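Fixing a gripper that lets tapered cups slide

Posted by Tuncay Uysal, July 9, 2020

In May the arm on our Tretus bench at Prarncombe started dropping cups. It picked them up cleanly, lifted them, and then somewhere on the way to the tray the cup would creep down through the fingers and go. The log showed 19 drops in 162 picks, all of them with tapered cups. Straight-sided bottles were fine. I have written up what I did in case you have the same trouble with a two-finger gripper.

Before you start

Press the emergency stop and wait for the arm to settle. Some gripper fingers will open when power is lost, so take out anything they are holding first, with the arm lowered. Keep your hands out from between the fingers until the supply is off. I got a pinched thumb on an older arm by skipping this, and it hurt for days.

You will need a lint-free cloth, isopropyl alcohol, a small hex key set, a steel rule and a handful of the cups that have been falling.

Step 1. Look at the pads

Wipe both pads and let them dry. Check for shiny patches, lifted corners and cuts. On ours the left pad was scuffed but still had its texture. If a pad is worn smooth, change it and its partner together. Run a few test picks after cleaning before you touch anything else. Cleaning cut our drops a little but did not stop them.

Step 2. Check that the fingers meet

Close the gripper slowly on nothing, at the lowest force setting, and look along the gap. The tips should touch at the same moment. If one arrives first, slacken the two finger screws, line the finger up against the rule and tighten again. Ours were square, so I left them.

Step 3. Check the grip force

Open the gripper page in the controller and read the holding force, which is a separate value from the closing force. An update had put our holding value back to its default. The fingers closed firmly and then relaxed once the arm began to move. Raise it in small steps, up to 10 steps on the Altıntaş controller, and stop as soon as the cup holds. Too much and a thin cup will buckle or shoot upwards.

Step 4. Check the grip height

This was the larger part of our fault. A cup that narrows towards the base has sloping sides, so flat pads only bear on part of the surface. The taught height had been copied from the bottle program and nobody had changed it. Jog the arm to the pick position, close on the cup and look from the wrist camera. 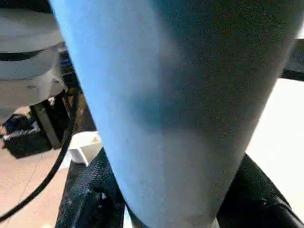 Wrist camera view: fingers closed on the narrow base of a blue cup.

Check how much of each pad is bearing on the cup. The camera sits very close, so also look from the side with the arm stopped. Change the height by 2 mm at a time and save each position under a new name – you will want to go back to one of them.

Step 5. Set the slip alarm

If your gripper reports finger position, use it. Note the reading with a cup held properly, then set the program to pause if the reading changes during the move. Have it pause where it is. Our old program carried on to the tray and opened over it, so a dropped cup was logged as a good place and the fault went unnoticed for longer than it should have.

Step 6. Test

Run at quarter speed with empty cups, then at normal speed. Stay outside the marked area for both. Do not test with liquid until you have a full run without a pause, and keep cables clear of the space under the arm when you do.

If cups still slip after all this, try shaped pads. Nililgate sell a curved pair that I have on order but have not fitted yet.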